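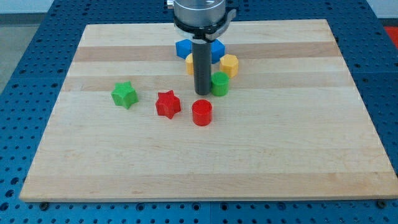 4月に入ってから、夜になると積み木のことばかり考えている。いい大人が、と自分でも思うけど、楽しいんだからしょうがない!

昨日もごはんのあと、つい箱を開けてしまった。六角柱の青、八角柱の黄色、それから緑の円柱。四角い積み木ってどこにでもあるけど、こういう角の多いやつは並べたときの顔つきが全然ちがう。青い六角柱をいちばん奥に置いて、手前に黄色、その前に緑。これだけでちょっとした町みたいに見えてくる(見えるよね?)。星の形のも好きなんだけど、上に何か積もうとするとすぐ滑るから、いつも最後まで置き場所が決まらない。

下に敷くのはメープルの板がいいと思っている。淡いクリーム色のところと少し濃い茶色のところが横縞になっていて、この縞が道路の線みたいで便利なのだ。色のはっきりした積み木をのせると、ぱっと明るくなるし。前に白い紙の上でやってみたときは、なんだか病院の待合室みたいで、ぜんぜん気分が乗らなかった。

ヴァサンティさんにその話をしたら、「縞に沿って並べるより、ばらばらに散らしたほうがかわいいよ」と言われた。うーん、そうかなあ。わたしはつい端をそろえたくなるほう。でも試しに適当に散らしてみたら、たしかに悪くない。ちょっとくやしい。そのあと結局またそろえちゃったけど。

帰りにブロディコに寄って、蓋つきの箱を見てきた。1,000円のと、もうひと回り大きいのとで迷って、迷ったまま何も買わずに出てきた。今の紙箱は角がもうへろへろで、持ち上げるたびに底が抜けそうでこわい。やっぱり小さいほうでよかったのかも。でもこれから増えるかもしれないし……って、増やす気まんまんじゃないか。

そういえばボトンドさんから借りた本、まだ50ページのところで止まっている。来週返す約束なのに。今夜こそ読もうと思って机に出しておいて、気がついたら夜の11時。緑の円柱を横にして、指で転がしていた。だめだこりゃ。お茶だけいれなおして、寝る前に10分でも読むことにする。箱は明日もう一回見に行く。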